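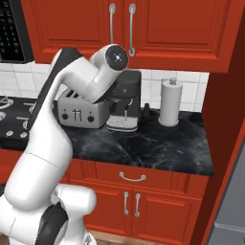

¿Cuándo abre al público la exposición de grabado de la Sala Trurico?
El primer sábado de abril, a las once de la mañana, con entrada libre durante todo el primer fin de semana.

ACTA DE LA REUNIÓN DE PROGRAMACIÓN
Asociación de Amigos de la Sala Trurico
Fecha: 21/2/22
Lugar: biblioteca de la sala, primera planta
Preside: Nuanchan Nilsuwan
Toma el acta: Rami Haddad
Asisten, además, seis socios y la encargada de la tienda. Excusa su ausencia el responsable de iluminación, que envía sus notas por escrito.

1. Acta anterior
Se aprueba con una corrección: donde decía «litografías» en el punto de préstamos debe decir «linograbados». Gracias a quien lo detectó, porque ya estaba a punto de pasar así al folleto.

2. Estado de los préstamos
Nuanchan trae muy buenas noticias. El Gabinete Dabbas confirma el préstamo completo, 77 estampas, incluida la serie de los puertos, que en la última reunión dábamos casi por perdida. ¡Vienen las doce planchas de la serie y además las pruebas de estado! Hubo aplausos en la mesa y constan en acta a petición de los presentes.

El taller Skultine presta la prensa pequeña de mesa y dos juegos de gubias. Piden que la prensa no se toque durante la visita libre y que solo la manejen sus monitores en las demostraciones. Se acepta.

Queda pendiente la carta del museo de Ilbridge sobre el cuaderno de apuntes. Lo prestarían abierto por una sola doble página y con cambio de página a mitad de la muestra. Rami propone que ese cambio se anuncie y se haga por la mañana, con público delante, y la idea gusta muchísimo. Nuanchan lo consultará con Ilbridge antes de prometer nada.

3. Recorrido y montaje
Se revisa el plano sobre la mesa. La sala grande se dedica a los puertos y a las vistas de ciudad, la galería estrecha a los retratos, y el cuarto del fondo a la técnica, con la prensa, las gubias y una plancha a medio tallar.

Un socio pregunta si no convendría empezar por la técnica, para que quien no sepa nada de grabado llegue a la sala grande con los ojos ya hechos. Se discute un buen rato. Nuanchan defiende entrar de golpe con las estampas grandes, sin explicación previa, y dejar que la curiosidad lleve a la gente hasta el fondo. Votación: cinco a favor de mantener el orden del plano, tres en contra, una abstención.

Las notas del responsable de iluminación piden un máximo de 50 lux en toda la galería y ninguna luz directa sobre el cuaderno. Recuerda que las persianas del lado sur no cierran del todo en los dos últimos huecos. Se encargan estores nuevos y, si no llegan a tiempo, se pondrá tela negra como en la muestra de acuarelas.

La altura de colgado será la de siempre, salvo en los retratos pequeños, que bajan un poco para que puedan verse también desde una silla de ruedas y por los niños. Cambio aprobado por unanimidad y con ganas de extenderlo a otras salas.

4. Textos de sala y catálogo
Rami lee en voz alta el texto de entrada. Gusta el arranque, con la carta del grabador a su hermana quejándose del precio del papel, y se pide recortar el segundo párrafo, que repite fechas. Las cartelas van en castellano y en inglés. Se acuerda añadir en cada una el tipo de papel cuando se conozca, un detalle que pidieron varios visitantes el año pasado y que a todos nos parece precioso.

El catálogo tendrá 60 páginas, cosido, con la cubierta en gris y la estampa del faro. La imprenta necesita los archivos cerrados dos semanas antes de la apertura. Falta por escribir la ficha de la estampa sin firmar; Nuanchan se inclina por atribuirla al círculo del taller y no al maestro, y así se pondrá, con la duda explicada en una nota.

5. Presupuesto
El presupuesto para marcos y cristales se ha quedado en 1.468 euros, algo menos de lo previsto gracias a que se reutilizan los marcos de haya de la muestra anterior. La diferencia se destina a los talleres infantiles. La partida de transporte sigue abierta a la espera del seguro de Ilbridge.

6. Actividades
Se aprueba el programa siguiente:
Visita comentada los jueves por la tarde, a cargo de Nuanchan.
Demostración de estampación con Skultine, dos sábados por determinar.
Taller de linograbado para niños y niñas a partir de ocho años, con inscripción previa en la tienda.
Charla sobre papeles antiguos, en la biblioteca, con muestras que se podrán tocar.

La encargada de la tienda propone vender tacos de linóleo y tinta al agua para quien salga con ganas de probar en casa. Entusiasmo general. Varios de los presentes piden que se les reserve uno.

7. Ruegos y preguntas
Se pide que haya más bancos en la sala grande. Se subirán los dos del vestíbulo.
Se pregunta si se podrán hacer fotografías. Sí, sin flash, excepto el cuaderno.
Una socia recuerda que el timbre de la puerta lateral sigue sin sonar y que los transportistas de Dabbas entrarán por ahí. Rami se ocupa.
Se felicita a Nuanchan por las gestiones con Dabbas, que han llevado meses de cartas y llamadas.

Tareas pendientes
Nuanchan: respuesta a Ilbridge, ficha de la estampa sin firmar, fechas con Skultine.
Rami: recorte del texto de entrada, estores, timbre.
Tienda: hoja de inscripción para el taller y pedido de linóleo.

Se levanta la sesión a las ocho y cuarto. La próxima reunión se convocará por correo en cuanto haya contestación de Ilbridge.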